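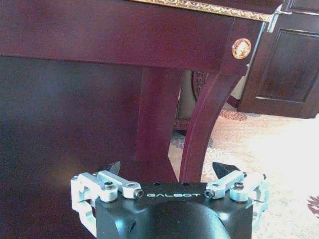 4. Care of polished wood and gilt trim

Section 4 covers routine cleaning and small repairs on the dark polished pieces in the Prunda range: dining tables, side tables, consoles and chairs. For upholstered seats, see Section 5. For marble and glass tops, see Section 6.

Keep this booklet with the delivery note. The finish code on the delivery note is needed when you order touch-up sticks or replacement trim.

4.1 Before you begin

You will need:

Two soft cotton cloths, washed at least once and free of buttons or seams
A soft brush with natural bristles
Mild dish soap
A bowl of lukewarm water
Cotton swabs
Prunda paste wax, neutral or dark

Do not use paper towels. They leave fine scratches in a gloss finish that show up under a lamp.

CAUTION: Do not use spray polish that contains silicone. It builds up in the carved and embossed parts and stops touch-up lacquer from sticking later.

CAUTION: Never use metal polish on gilt trim or medallions. The gold layer is thin and metal polish will take it off.

4.2 The first 14 days

The lacquer is dry when the furniture leaves the workshop but goes on hardening for a while afterward. For the first 14 days after delivery:

1. Leave the top bare. Tablecloths, runners and rubber-backed mats can all leave a print in a new finish.

2. Keep lamps, vases and other heavy items off the table. If something has to stand there, put felt under it and move it once a day.

3. Dust with a dry cloth only. No water, soap or wax.

4. Air the room daily. A faint smell of lacquer is normal and will fade.

If a print does appear during this time, leave it alone. Most of them disappear by themselves. If it is still there after a month, go to 4.7.

4.3 Weekly dusting

1. Clear the top. Lift objects off; do not slide them.

2. Fold one cotton cloth into a pad and wipe the top in long strokes, following the grain. Turn the pad to a clean side when it looks gray.

3. Wipe the apron, working from one corner to the next.

4. Use the soft brush on the trim and any carving. Brush lightly along the pattern and hold the cloth underneath to catch the dust.

5. Wipe the legs from top to bottom. On curved legs, dust collects on the upper side of the knee and on top of the foot.

6. Check the underside edge of the top with your fingers. Sticky spots here are common on dining tables and are easy to miss. Treat them as described in 4.4.

Note: A feather duster is not a good substitute for the brush. A broken quill can scratch, and the feathers catch on the ends of the trim.

4.4 Removing marks and spills

Wipe up spills right away. Alcohol, perfume, nail polish remover and hand sanitizer will all damage the finish if they are left to stand.

For dried food, fingerprints and sticky spots:

1. Add a few drops of dish soap to the bowl of water.

2. Dip a cloth and wring it out hard. It should feel damp and should not drip when you squeeze it.

3. Wipe the mark gently. If it does not move, lay the damp cloth over it for a minute and try again.

4. Wipe with a second cloth dampened with plain water.

5. Dry at once with a clean cloth.

Do not scrape. Candle wax can be chilled with ice in a plastic bag and lifted off with the edge of a plastic card. Hold the card almost flat. Any haze that remains can be cleaned off with soap and water as above.

White rings from hot cups are moisture under the surface. Leave the area uncovered for 48 hours in a dry room before you try anything else. If the ring has not gone, rub a little neutral paste wax over it with a fingertip and buff. Rings that are dark in color have gone through to the wood and need a refinisher.

4.5 Gilt trim and medallions

Gilt parts need very little cleaning, and too much handling does more harm than dust does. Twice a year is enough in most homes.

1. Brush off loose dust first.

2. Dampen a cotton swab with plain water and press it on a dry cloth to take out the excess.

3. Roll the swab over the trim. Do not rub. Change the swab as soon as it is dirty.

4. If you see gold on the swab, stop. Let the area dry and do not clean that part again.

5. Pat dry with a cloth.

Run a fingertip lightly along the trim once it is dry. It should be firm along its whole length. If an end has lifted, do not press it down with household glue. Slide a strip of waxed paper over it, hold it with low-tack tape and call the service desk. Trim that has come away completely should be put in an envelope and kept. It can nearly always be refitted.

A medallion that turns under your finger has a loose pin. Do not try to pull it out to look behind it.

4.6 Waxing

Wax once or twice a year, more often only if the top is in daily use. A shiny surface does not need wax just to look shiny; the wax is there to take the wear.

1. Dust and clean the piece and let it dry overnight.

2. Choose the wax. Use neutral on all lighter finishes. Use dark on mahogany and walnut colors only.

3. Put a spoonful of wax in the middle of a cotton cloth and twist the cloth into a ball around it. Work the ball in your hand until the wax starts to come through.

4. Apply a thin coat in small circles, one area at a time. Stop short of the gilt trim and leave it unwaxed.

5. Wait 40 minutes.

6. Buff with a clean cloth, first in circles and then with the grain.

7. Check from a low angle with a light behind the table. Smears mean there is still too much wax. Keep buffing with a fresh cloth.

Note: If the surface drags or feels tacky after buffing, the coat was too thick. Wait a day and buff again. Do not add more wax.

4.7 Light scratches and worn edges

Test every product on a hidden spot first. The inside face of a back leg is a good place.

1. For a scratch you can see but not feel, apply wax of the matching color and buff.

2. For a scratch you can feel, use a touch-up stick with the same finish code as on your delivery note. Draw it across the scratch, wait a minute, and wipe off what is left on the surface.

3. For a worn edge, use the touch-up stick in short strokes and build up the color slowly. Seal with a thin coat of wax the next day.

Do not sand. The color is in the finish as well as in the wood, and sanding leaves a pale patch.

4.8 Moving the table

1. Take everything off the top and remove any extension leaves.

2. Take off rings, watches and belts with large buckles.

3. Use 2 people for side tables and consoles, and more for dining tables. Stand at opposite ends.

4. Grip under the apron with flat hands, away from the trim. Never lift by the edge of the top or by a leg.

5. Lift straight up, walk, and set all the legs down together. Dragging puts a sideways load on the leg joints, and curved legs do not take this well.

6. Check the felt pads before setting the table back down. Replace any that are missing or worn thin.

4.9 Where to place the furniture

Keep pieces out of direct sun, and well clear of radiators, stoves and air vents. Red and brown finishes lighten unevenly in sunlight, so move table lamps and bowls from time to time. In heated homes the air is driest in February, and small gaps may open at the joints. They normally close again by spring. A humidifier in the room will help.

4.10 Service and parts

Wax, touch-up sticks, felt pads and replacement trim are stocked at the Plomthorpe showroom and at the Temau warehouse. Have your finish code ready.

For repairs to gilt work, ask for Tobiloba Ekpo at the Akpan workshop. For leg joints, veneer and refinishing, ask for Olanrewaju Yusuf. Clear photos of the damage, one close up and one of the whole piece, will speed up the estimate.

Repairs carried out by others are not covered by the warranty. See Section 9.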